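**Hanging a power strip on the wall with adhesive hooks – safe or not?**

**kellska_bench** wrote:

I want to get the power strip off my work table. It sits at the back edge now and collects dust and screws, and every time I slide something across the table I hit it. The wall behind is painted drywall, white, and I'm renting, so I would like to avoid drilling. The strip has a keyhole slot on the back.

Has anyone here used the stick-on hooks for this? The strip weighs next to nothing by itself, but with adapters plugged in it gets heavier. The table is 23 inches deep, so I can reach the wall without leaning.

---

**tapeandtwine** wrote:

I have had one up for 11 months over a sewing table. No problems. Clean the wall first with rubbing alcohol, press the hook hard for half a minute, then leave it alone overnight before you hang anything. Most people skip the overnight part and then say the hook is bad.

---

**Sekesley Rd** wrote:

I would not do it. The hook holds fine when nothing moves. The trouble is the pulling. You yank a plug out one-handed and all that force goes into the hook. Mine came off in March and took a patch of paint about as big as a playing card with it. Now I have two screws in the wall and it doesn't move.

If you are renting, two small screw holes are easier to fill than torn paint is to match.

---

**tapeandtwine** wrote:

How old was the paint? Cheap flat paint comes off with anything. Mine is semi-gloss and I've removed hooks from the same wall without a mark.

Also hold the strip with your other hand when you pull a plug. You should be doing that anyway.

---

**Sekesley Rd** wrote:

Paint was two years old, eggshell. And I know how to unplug a lamp.

---

**edgardo_s** wrote:

Both ways work, it depends how often you change plugs. We have two tables at home. On mine I swap chargers all day, so I screwed the strip under the front edge of the table. Aileen leaves hers plugged in and it hangs from a stick-on hook.

A few things I would check before buying:

- Read the weight rating on the hook package and stay well under it. That number is for a steady load.
- Weigh the strip with everything plugged in. A kitchen scale is fine.
- Leave slack in the cord. If it is tight it pulls on the strip every time the table gets bumped.
- Look at where the switch ends up. You want to be able to reach it.

---

**kellska_bench** wrote:

Thanks. I weighed it with two adapters and a soldering iron plug and got around 300 grams, cord hanging free. The hooks I was looking at are rated for a lot more than that. I would change plugs maybe twice a day.

Vertical or horizontal? The slot on the back allows either.

---

**Gatchalian92** wrote:

Horizontal if you use big square adapters, because when it hangs vertically the heavy ones stick out and twist it. For regular plugs it doesn't matter.

And please don't use the decorative hooks. They sell ones with cartoons on them for kids' bathrooms. Buy the plain heavy duty kind from the hardware store.

---

**aileen.sarmiento** wrote:

Edgardo told me my power strip was being discussed.

I don't agree about the decorative hooks. What matters is the pad and the rating. My hook has a pink fish on a blue plate and it came in a pack from the Avia store, next to the plain ones, with the same rating printed on the back. The hook part is metal. I picked the fish because the plain ones were sold out and I have no complaints.

Mine is vertical. It has six sockets, two across and three down, and the switch is near the bottom where I can reach it over the table. The cord goes down behind the table.

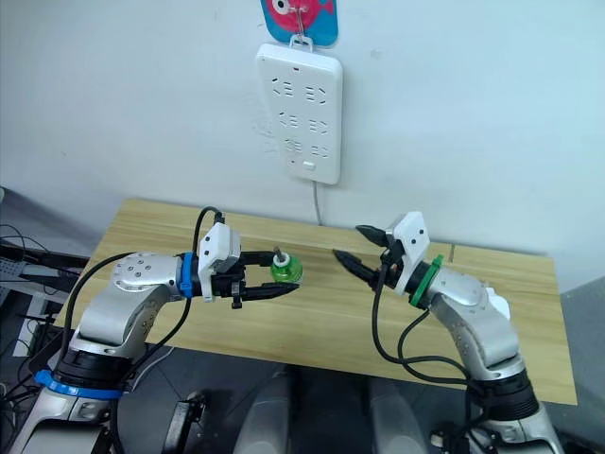
If you go vertical, put the hook higher than you think you need. I set my first one too low and the bottom of the strip was resting on the table, so the cord had to bend sharply right where it comes out. I moved it up and now the cord drops straight. Measure the strip, add the bend of the cord, then add a couple of inches more.

I would also keep bottles of anything liquid away from that part of the table.

---

**Gatchalian92** wrote:

Fair enough if it's the same rating. The ones I bought had no rating on them at all and the hook was plastic. It bent open in a week.

---

**Sekesley Rd** wrote:

Still screws for me. One hook at the top means the whole strip swings when you push a plug in. At least put something behind the bottom end so it can't move.

---

**aileen.sarmiento** wrote:

It does swing a little. I hold it flat with my palm. A bit of removable mounting strip at the bottom would fix it, I just haven't bothered.

---

**edgardo_s** wrote:

She has been told.

One more point for the original poster: don't hang it where the sun hits the wall. The pads get soft. We lost a calendar that way, and a calendar weighs nothing.

---

**kellska_bench** wrote:

OK, I'm going with a rated metal hook at the top and a mounting strip at the bottom, vertical, on the side away from the window. I'll clean the wall tonight and leave the hook overnight before hanging anything. If it pulls the paint off I will buy filler and do it with screws like Sekesley Rd says.

Does the mounting strip need to go on the same day as the hook, or can I add it after the strip is hanging?

---

**tapeandtwine** wrote:

After is better. Hang it, let it settle straight, mark where the bottom sits with a pencil, then stick it. Otherwise you end up with it crooked.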